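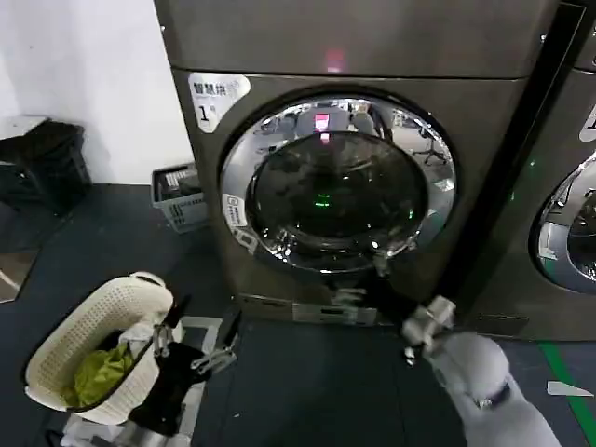 Page 2 of 2

Forums > Arms and Grippers > Choosing Hardware > Two-finger or soft fingers for a washer door?

Reading time: 4 min

Arif Uddin
Sep 15, 2025

Hi all, long-time reader, and I finally have something to ask. We've got two arms set up in front of a front-loading washer, and I'm trying to settle on a gripper before I lock in the mounts. The job is laundry: get the door open, pull clothes out of the basket, put them in, shut the door. I've been swapping between the Zanon parallel gripper (hard fingers, rubber pads) and a set of soft fingers from Flemside, and I keep changing my mind.

The Zanon is great on the door. It gets behind the edge of the ring and pulls and doesn't complain. But on clothes it's a bit dumb — it pinches whatever is on top, and if that's a thin black shirt lying over another thin black shirt, I get both, or I get a corner and the rest drags over the basket rim. The Flemside fingers are lovely on fabric and hopeless on the door. They bend, they slide along the chrome, and then the arm thinks it has opened something.

My other headache is the camera. I have one at the head, looking down past the arms at the machine, and the depth on that door is awful. Shiny ring, dark glass, and the whole room bouncing back at it, little lights and all. Bright stuff like the yellow-green garment in the basket I can find all day long. Black clothes against a dark machine, forget it.

So do I run the same gripper on both arms, or mix them? And has anybody gotten usable depth off a chrome door? I did over 300 tries in August, and my notes are a mess, so please don't ask me for a chart.

mets_bench

Mix them! I fought this one for way too long trying to keep both sides the same (I liked having one set of spares and one config file, I'm lazy). Put the hard fingers on whichever side is closer to the door edge you pull on, and the soft ones on the basket side. You'll have to redo your payload settings for each arm, and your reach will be different if the fingers are longer, but that's an afternoon of work and then you leave it alone.

A couple of things I'd check on the door side. Look at where your wrist ends up when the door is halfway open. Mine used to run out of rotation and the fingers would twist off the rim, and I blamed the pads for weeks when it was my approach angle the whole time. Come in lower and from further out than feels right. Also, turn your grip force down on the door, seriously. You want to hook it, so let the shape of the finger do the work. I had mine clamped so hard the arm was fighting the hinge and the controller kept faulting out. I'm on a Rallness controller and it's touchy about side loads, maybe yours is more forgiving.

For fabric, do a tiny lift after you close, stop, and look again before you move over the rim. If there's a second sleeve hanging down, let go and try again. It's slower but I drop a lot less on the floor.

tumble_dan

get suction cups for the door. the glass is smooth. done

Priya K.

I'll take the camera part and leave the grippers to people who like grippers.

I stopped trying to get depth off the chrome. It's a mirror, so your camera is measuring some other part of the room and being very confident about it. What I do is find the ring in the color image, fit a circle, and use the known size of the door to work out how far away it is. Measure the real door with a tape first, and measure the outside of the ring. I used the inside edge by mistake and every grab landed short, which took me an embarrassingly long time to catch.

A printed marker on the front panel helps too, if you're allowed to stick things on the machine. Put it somewhere flat and well away from the door swing. Then you only have to find the marker, and the door is wherever your tape measure says it is. You do need to redo it if somebody bumps the washer — mine walks a little when it spins.

For black clothes, a small camera near the wrist did more for me than any change up top. Up close you get folds and edges that just vanish from the head view. Turn your exposure up, too. Auto exposure will happily settle on the bright stuff in the basket and turn everything else to mush. If your light all comes from one side, add a cheap lamp on the other and see what that buys you.

Comments

Arif Uddin: Thanks both, mixing them it is. Moving the Flemside set to the basket side and keeping the Zanon for the door. Will try the circle trick first and the wrist camera when I find a bracket that fits.

gantrygal: Suction worked for me until the glass got damp, just saying.

tumble_dan: wipe the glass

mets_bench: Save both payload configs under different names before you swap. Ask me how I know.

Ollie R.: Does the circle fit still work once the door is partly open? Mine goes to an oval and the distance drifts.

Priya K.: Fit an ellipse and use the long axis. It's fine up to about halfway, then I just trust the hinge math.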